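What I Read This Winter: The Zuldale Novels

05/01/2019

I finished the last of the Zuldale books on Thursday night, and I want to write my thoughts before I forget the details. There are six novels in the series. I bought the first one in October at the station in Didbridge, because my train was late and the cover had a lighthouse on it. I like lighthouses. There is no lighthouse in the book.

The story happens on an island where the ferry comes only twice in a month. A woman is sent there to value an old house called Caldeira for a bank. On her second evening she finds a letter with her own name on it, and the letter is older than she is. I will not say more about the plot, but I read until three in the morning and went to work with a headache.

I must say that the first 17 pages are slow. The author explains the family tree, then the harbor, then the family tree again. I almost stopped. A friend from my reading group did stop, and I could not convince her to try again. From the moment when the bank woman opens the locked pantry, everything goes faster.

English is my third language, so I notice sentences maybe more than other readers do. These are short and clear, with some sea words that I had to look up. I now know what a cleat is, and also a bollard. The conversations are the best part – people in this village never answer the question they were asked, and you must guess what they are hiding.
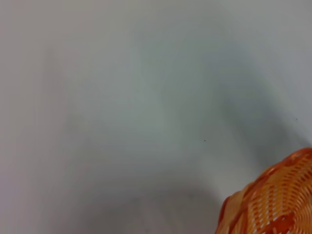 Soft shadows on a pale surface.

The second and third books are as good as the first. The fourth, Pruvau, has a problem for me. It leaves the island and follows the brother on the mainland, and he is not so interesting. He drives, he drinks coffee, he suspects everybody. On page 177 he discovers something that I had understood already in book two, and he needs a whole chapter to be surprised about it. If you are in a hurry, you can read only the last part of this one.

Book five brings us back to the house and I was very happy to be there again. The storm chapter I read two times. In book six most of the questions get an answer, but I am still not sure who moved the boat. I looked for an explanation in a readers' forum and found a discussion with 3000 messages, so I am not alone. I read some of them and became more confused.

I borrowed books two to five from the library and bought the last one, because the waiting list was too long. It is on my shelf now, next to the first one, with a hole between them. I will probably buy the others when I see them used.

Next I want to read something without the sea. If you know a good mystery that happens in the mountains, please write it in the comments.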